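News > Local > Business

Milbridge's short-stay rental plan promises plenty, explains little

The pitch sounds simple enough. Andard, a booking company that arrived in Milbridge last year, wants to help homeowners rent out spare bedrooms to visitors, and it says the town will be better off for it. The company told a packed library meeting in December that 35 households have already signed up. It would not say how many of them have had a paying guest.

That is a pretty big gap. Signing up is free and takes a few minutes online. Andard's own handout counts every household on its list as an "active host," including those that have never opened a calendar for bookings. Asked about this, a company speaker said the wording was "standard for the sector" and moved to the next slide.

The money side is no clearer. Andard takes 16 percent of each booking, plus a cleaning charge that it sets and the host has to collect. Its projected earnings assume a room is filled through the winter, when most of the restaurants on Poon Street close and the ferry drops to 2 crossings a day. Anyone who has spent February in Milbridge may wonder who these guests are supposed to be.

Pao-chu Fu, who ran a guesthouse above the harbor for years before selling it, sat through the whole presentation and came away unimpressed. "They showed us a good July and multiplied it," she said. "I had good Julys. I also had a boiler."

She was doubtful, too, about the claim that a room needs "little or no preparation" before it can be listed. The handout suggests plain white bedding and bare walls, advice that would rule out a good many bedrooms in this town. Fu said her regulars liked a room with some color in it and came back asking for the same one.
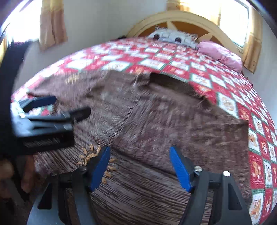

What the town gets

Supporters on the town council point to the lodging fee, which would be collected on each stay and put toward sidewalk repairs. No estimate has been published. A similar plan in neighboring Matov was announced with the same kind of language, and six months on, the town office there could not say what it had brought in.

There is also the matter of inspections. The draft rules call for a safety visit before a room is listed, but the town has one inspector, and he already covers restaurants. Andard has offered to let hosts fill out a checklist themselves. The council did not say whether that would count.

A vote is expected in the spring. Written comments can be left at the town office until 4 p.m. on any working day. The draft rules are available there on paper only.

Last updated: December, 9:40 a.m.

Contact the newsroom | Copyright, all rights reserved | Back to top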